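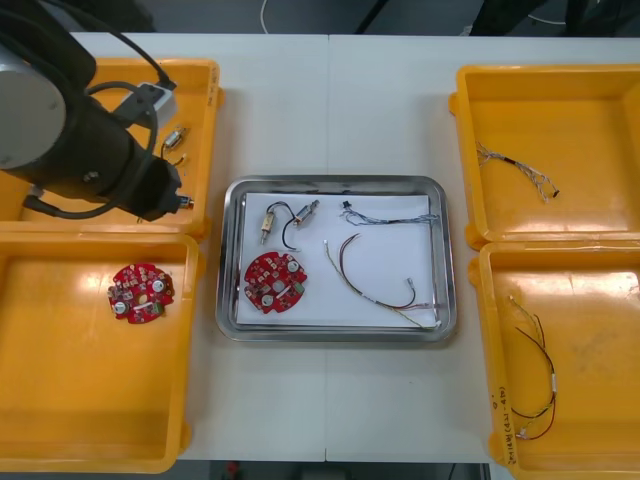 Speaker notes: Sorting small electronic salvage by hand
Session 2, afternoon, Rostcombe. Allow 19 minutes plus questions.

Opening
Thank the organisers. Introduce Temitope Balogun, who will run the practical after the break. State the scope: motors, boards and cable harnesses from small appliances. No batteries, no mains supplies. Those are covered in the Jananholm handout.

Slide 1. Where the parts come from
The Indport store took in 2059 parts between January and March. Up to 700 of them went back out for reuse. The rest went to metal recovery. The split depends heavily on how parts are handled in the first minute after they leave the appliance.
Pause. Ask who in the room sorts straight into bins from the crate.

Slide 2. Laying out
Tip nothing. Lift each part out and set it down with a gap round it. Harnesses go down last, as they drag everything else with them. A shallow tray with a raised rim stops shafts and screws rolling off. Line it with plain white paper and change the paper when it marks. Small components that drop off a board show up on white and vanish on bare steel.
Keep paired motors together if they are still wired to each other. Do not cut the lead to make them fit a bin.

Slide 3. Bin positions 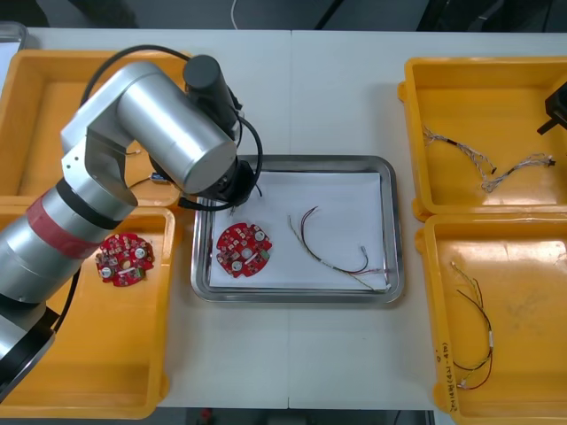

Bin positions should stay fixed for the whole shift. Choose the layout once, write it down, and do not swap bins when one fills; empty it and put it back. Two bins each side of the tray gives a short reach in every direction and leaves the middle of the table clear. The round red board is in the lower-left bin, with its component side in view, and boards should go in like that so the next person can read them without picking them up. Open bins only. Lids slow the work and end up on the floor.

Slide 4. Harnesses
Sort by connector first, then by length. Colour is no guide to function across makers. Ibrahim Olatunji measured 144 harnesses for the Arruda trial and found the connector was the part most often damaged, usually from being pulled by the wires. Hold the housing. Coil loosely, no tape.

Slide 5. Boards
Handle by the edge. Treat capacitors as charged until checked. Leave terminal blocks on. A board with a missing block is rarely worth the bench time.

If short of time, drop slide 4 and refer to the handout.

Questions likely
Gloves: yes for boards, optional for harnesses.
Labels: on the bin, never on the part.
Mixed parts: leave them on the tray until the end of the batch, then decide.

Hand over to Temitope. Trays and paper are on the side bench.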